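Minutes, Packet Sorting Review
23rd December
Present: Ernő Takács (chair), Fernanda Mota, Kjell Strand, Inês Nogueira (minutes)
Apologies: Custódio Esteves

1. Last meeting
Accepted with one fix. Item 4 said Stomine had "agreed" to the noodle packet task. Kjell says they agreed to look at it. Changed.

2. Where we are
Fernanda reported 20 good examples from the latest block and 12 thrown out. Ernő asked who decides what is good. Fernanda said the operator does, right after the run. Ernő said that is the person with the most reason to be kind to it, and he wants a second person marking them from January.

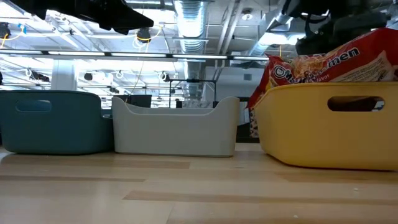 Kjell does not think a bigger pile of examples fixes anything if they are all the same. He has been asking since the first review what the model is supposed to learn from packets that always start in the same few spots. Fernanda said the start spots are changed between blocks. Kjell asked to see that written down somewhere. It is not written down.

3. Wrist views
Inês asked whether anyone has checked that the wrist views help. Wevby's write-up claims they do, but it gives no comparison without them. Ernő is not willing to take it on faith. 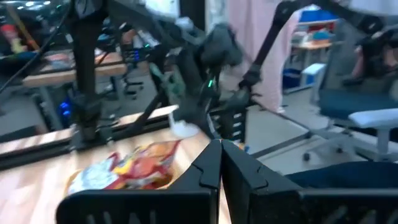

Wrist view: gripper fingers, with a snack bag on the table to the left.

Long talk about blur. Fernanda thinks the model can live with it. Kjell said "can live with it" is what we said about the lighting. Left open.

4. Packets and bins
The task sheet still does not say which packet goes in which bin. Two operators have read it two different ways, and both sets are in the same folder. Ernő wants them split before anyone trains on them. Fernanda said it would take an afternoon. Ernő said then it should have been done already.
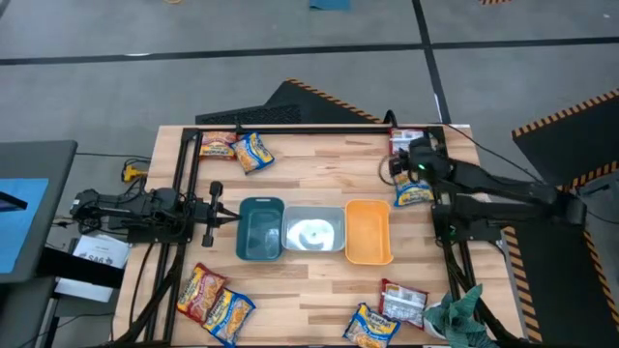
Overhead view: right arm holding a blue and yellow noodle packet, bins empty.

Kjell also asked why both arms are in the task if one would do. Fernanda's answer was that Mendes asked for two. Nobody present could find the email.

5. Fixed camera
Inês would like to drop the low side view. It takes up storage, and from that height the bins hide a lot of the table. Kjell wants it kept for checking arguments about who dropped what. Kept for now, with no promise past the next review. 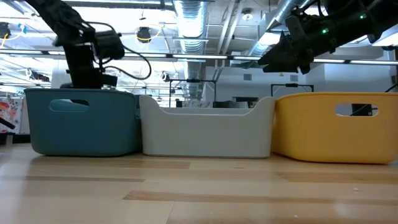
Side view: both arms over the row of bins.

6. Kaltiment demo
Ernő will not show a success rate based on 5 trials. Fernanda may show raw runs, including bad ones. She is not happy about it.

Actions
Fernanda: split the mixed folder, write down start spots
Kjell: one-page test with and without wrist views
Custódio: rewrite the task sheet (Ernő to tell him)
Inês: find the Mendes email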